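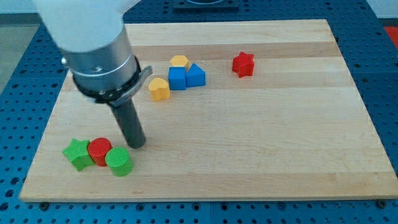
Notebook, Language and Interpreting Workshop
Friday, morning session and afterwards
Masport building, upper corridor

Purpose of the session: to test the revised glossary against live relay interpreting, and to settle the marking scheme for the consecutive paper before it goes to the examiners in May.

The Ralla glossary now stands at 252 entries. It was issued to all booths the evening before. Thirteen entries were still without a Dutch equivalent and were marked as open. Colleagues are reminded that an open entry is to be left blank in the booth copy. Two of the German sheets had pencilled suggestions in the blank column, and these were read out during the session as if they had been agreed.

Relay test, 9.40. Source speech in Spanish, taken into English by the first booth, and from English into Dutch and French by the second and third. The speech was the Rotetti text on harbour dues, read at normal conference speed. Sound in the second booth was poor for the opening minutes. The fault lay in the channel selector, which had been left on the floor language. The first part of the Dutch recording should therefore be disregarded for marking purposes.

Observations, first run:

The English booth kept close to the speaker and finished most sentences cleanly. Numbers were given correctly except in the paragraph on tonnage, where a figure was dropped and the sentence closed without it. The French booth repeated the omission, as would be expected in relay. The Dutch booth supplied "a certain amount", and the marking scheme has no provision for this. It was treated as a minor omission for the present. To be raised at the examiners' meeting.

The term "derechos de atraque" was rendered three ways in the same run: berthing dues, mooring fees, docking charges. The glossary gives the first. The participants had the sheet before them but did not consult it, and said afterwards that the alphabetical order was of little use while working. Request received, again, for the sheets to be arranged by subject. Agreed in principle. The Siu glossary was arranged by subject two years ago and was well liked in the booths, although it was slow to revise.

Second run, 11.15. Same text, booths exchanged. Delay between floor and relay was noticeably longer. No timing was taken, the stopwatch sheet having been left in the teaching room. The closing courtesies were lost in French, the speaker having finished and switched off. Interpreters should be told once more that the microphone stays open until the chair has spoken.

Consecutive paper

Some 33 scripts from last year were marked again under the new scheme by two markers working separately. In four cases the result moved from a pass to a fail or the reverse. All four were borderline under the old scheme as well. The difference comes almost wholly from the heading "delivery", where the new wording ("clear, steady and suited to a public setting") was read strictly by one marker and generously by the other. Proposed wording: "can be followed without effort by a listener who has no knowledge of the source language". This was preferred by both markers and is entered here for circulation.

Note-taking pads are not to be collected at the end of the examination. The earlier instruction on this point is withdrawn. Pads have never formed part of the mark, and their collection led candidates to write more neatly than was good for them.

Recordings

Filed under Masport, relay, first and second run. The English channel of the second run is complete. The French channel stops before the end, as noted. The Spanish original is held with the Rotetti papers and may be used for teaching, but not for assessment now that it has been heard by this year's group.

Outstanding

Open Dutch entries to be referred to the department's terminology desk.
Subject order for the Ralla sheets: trial version for the transport section only.
Channel selector in the second booth to be labelled. The present label is in German and has faded.
Marking of "a certain amount" and similar fillers: decision required.
Spare headphones: the request has been sent twice, no reply so far.

Next session to use a French source text, preferably one with fewer figures. The Siu address on school inspection would serve if the printed version can be found.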